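4.2 Closing and cleaning the blinds on glass partitions

The Fornby partition has two sets of venetian blinds, one behind each glass panel. Close both before you clean.

1. Lower each set fully and let the cords hang straight.
2. Tilt the slats until they lie flat against one another.

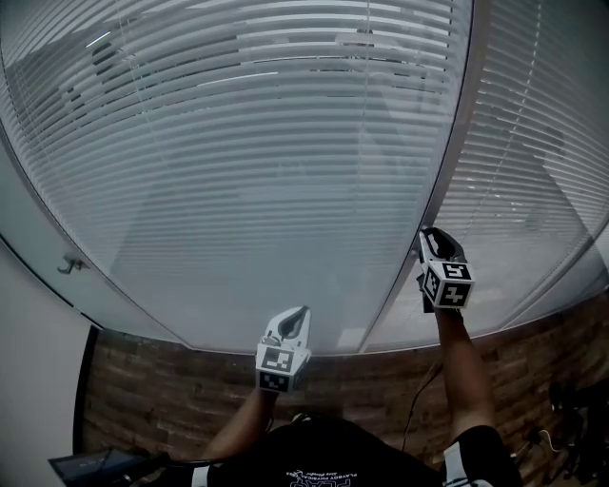

3. Dust the slats from left to right with a dry cloth. Support each slat from behind with your free hand.
4. Wipe the glass with a damp cloth. Use no more than 20 ml of cleaner per litre of water.
5. Dry the bottom edge of the glass so that no water runs on to the planks underneath.

Note: Slats that will not close usually have a twisted cord. Raise the set 100 mm and lower it again.

Caution: Do not pull on a single slat. Keep cords out of the reach of children.

Spare cords and slats: ask for Leonie Grabner at Tillero.

Last updated: 17 November 2025
© Tillero | Contact | Back to top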